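# In Defense of the Bed That Isn't Quite Made

My mother made beds the way other people seal envelopes. The sheet was pulled so flat you could have rolled a marble from the pillow to the foot, and the blanket went under the mattress on both sides with a fold at the corner that she had learned from her own mother and tried, for years, to pass on to me. I can still do it. I did it last July in a rented room in Stallidach, for no reason except that the blanket was the right weight for it, and I stood back and admired the thing for a minute before I sat on it and ruined it.

I mention this so you won't think I am writing out of laziness, or at least so you'll think it's a trained sort of laziness. I know how to make a bed. I have simply come around, over a long stretch of mornings, to the view that most of us would be better off making ours a little less, and putting the minutes we save into the part of the bedroom that needs them more. I mean the clothes.

Let me start with the bed, though, as it takes up most of the room and most of the advice. Any book on keeping house will have you begin there. Make the bed first, they say, and the rest of the room falls into line. I believed it for a long time (I think I wanted to believe it, the way you want to believe in a good breakfast), and what I found was that the bed got made and the rest of the room stayed just as it was. A smooth blanket is a very convincing thing. You look at it from the doorway with your coffee and you feel that you have dealt with the bedroom, and off you go to work, and the heap beside the bed is still there at ten at night.

My old neighbor Mounir Lahlou, who ran the Sqalli laundry on the corner until his knees gave out, had a better line on it than any of the books. He used to say that people brought him 100 shirts that didn't need washing for every one that did. They had worn something for an afternoon, dropped it next to the bed, forgotten whether it was clean, and put it in the bag to be safe. He made a decent living from that and he was still a bit sad about it. He thought a shirt had only so many washes in it, and that we were spending them on forgetfulness.

I have thought of Mounir often this year, mostly while holding a sweater up to the window and trying to decide what it was.

So my own habit now is the clothes first and the bed afterward, loosely. Everything that has landed between the bed and the wall comes up onto the mattress, where I can see it, and gets sorted into what goes back in the closet and what goes in the wash. It takes me two songs on the radio, or three if there are socks. Then I pull up the sheet, shake out the top blanket and let it fall how it likes.

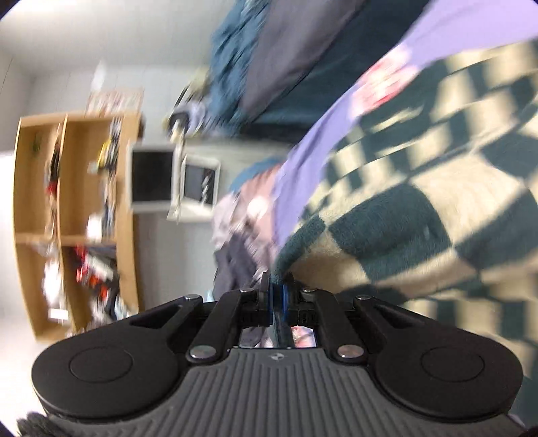
Should you fold a thick, fluffy blanket every morning or leave it spread over the bed?

Leave it spread, with one good shake to settle it. A fluffy blanket folds into something the size of an armchair cushion and slides off whatever you put it on, and you'll want it back where it was by evening anyway.

I feel strongly about fluffy blankets, as you can tell. The green and cream check sort that looks as if it came off a very friendly sheep is a blanket for draping, and it looks better with a few waves in it than it does squared off like a tablecloth. The same goes for a second blanket bunched up near the pillow. That is where it is useful! You reach for it at four in the morning when the heat has gone down, and you don't want to have to unpack it from a chest like something for company.

Matching bedding is the other thing I have made my peace with. For years I thought a grown-up bed had to have everything in one color, and I once ordered a full set from Oton in a shade they called oatmeal, which was handsome for a week and then showed every cup of tea. The beds I remember fondly were all put together from what was in the cupboard. Lavender with a bit of pink flower on it, and a dark teal blanket, and a checked green one over that - no catalog would do it, and yet it makes me want to lie down with a book. A bed like that has been added to over time, the way a kitchen drawer is, and there's comfort in it.

Where I am less relaxed is the shelf. A bookcase in a bedroom starts out with books and ends up with everything your pockets have ever held, and open compartments make it worse, as every one of them seems to be asking for a little something. I don't mind the little somethings. My own shelf has a jar of buttons, a radio that needs a part, and a paperback with 1166 pages that I have been reading since before I moved here. But I do think one compartment ought to be kept clear on purpose, at about hand height, for the sweater you'll wear again tomorrow. That compartment has done more for my bedroom than any hamper. I did own a hamper, a tall lidded one by Sustilis, and I found that a lid is just one more thing to put clothes on top of.

My sister disagrees with nearly all of this. She makes her bed tight as a drum and says that walking past it in the afternoon gives her a lift, and I can't argue with that, having slept in her guest room and felt very well looked after. If a smooth bed does that for you, then please, tuck away. We have agreed about the clothes, at least. She came to stay in the spring and I noticed on the second morning that her cardigan was folded in my empty compartment, with her glasses on top of it, and I had to go and hang mine on the door.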